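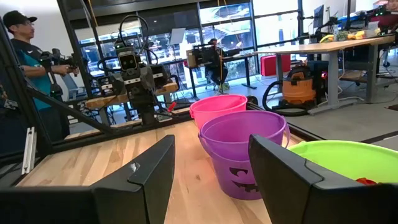 4. Setting Up the Candy Sorting Table

This section covers the bucket table only. For the door station and the costume rail, see sections 3 and 5. Read it through once before you unpack anything, whatever the quick-start card says about being ready in 2 minutes. We have never managed it.

4.1 What you need

A bare tabletop at a height your youngest sorter can reach
Plastic Halloween buckets in clearly different colors (we use pink, purple and lime green)
Small wrapped candy or toys for sorting
The Torkent label sheet, if you insist on labels

Note: The Barredo party catalog lists a matched set under item 2972 and claims matching buckets "look tidier." They may. They are also useless for sorting, as every child will ask which one is theirs. Buy odd colors.

4.2 Placing the buckets

1. Clear the table and wipe it down. A cloth under the buckets is often recommended. We don't recommend it. A cloth slides, and when one bucket goes they all go.

2. Separate any buckets that came stacked. Hold the lower one by the rim and twist the upper one. Don't pull on the handles.

3. Stand the first two buckets close together toward the middle of the table. Put the one with the jack-o'-lantern face in front, grin toward the children. A plain bucket can go behind it, since it has nothing to show.

4. Put the third bucket off to the right. The wide flared rim on the lime-green kind makes it the easiest target, so give it to the smallest hands.

5. Let the handles rest against the rims. Handles left standing straight up get caught on sleeves.

6. Drop one sample item in each bucket to show what belongs there. Something small and red shows up well against lime green.

Caution: Thin plastic handles are for carrying an empty or lightly filled bucket. Ignore any packaging that shows one heaped to the top and swinging from a child's arm. Lift a full bucket with both hands under the base.

4.3 Choosing a sorting rule

Pick one rule and say it out loud before you start. Sorting by color is the usual choice and works badly with striped wrappers. Sorting by size sounds sensible until two children compare lollipops. Lumturie Ristić, who tested this section with her own family, had the best results with "keep, swap, give away," one bucket each. Todor Grgić still prefers color and is welcome to it.

Note: Earlier printings suggested a fourth bucket for "undecided." We have removed that step. Everything ended up in it.

4.4 Checking the setup

7. Stand where the children will stand. If you can't see into all the buckets, bring the rear one forward or out to the side.

8. Bump the table with your hip, not too gently. Any bucket that tips now will tip later with candy in it. Move it away from the edge.

9. Run a trial with 30 pieces. If the sorting stops partway, the rule is too complicated. Go back to 4.3.

4.5 Packing away

10. Empty every bucket and feel along the bottom for stuck wrappers.

11. Wash by hand in lukewarm water. The Drastard storage leaflet says molded faces are dishwasher safe. Perhaps some are. Try it on a bucket you don't care about.

12. Dry fully before stacking. Damp buckets grip each other, and step 2 becomes a two-person job.

13. Stack with a sheet of newspaper between each and the handles folded to the same side.

Revisions to this section go to Mirjana Radulović at Sundodgate. Suggestions for more labels will be read, but please try a season without them first.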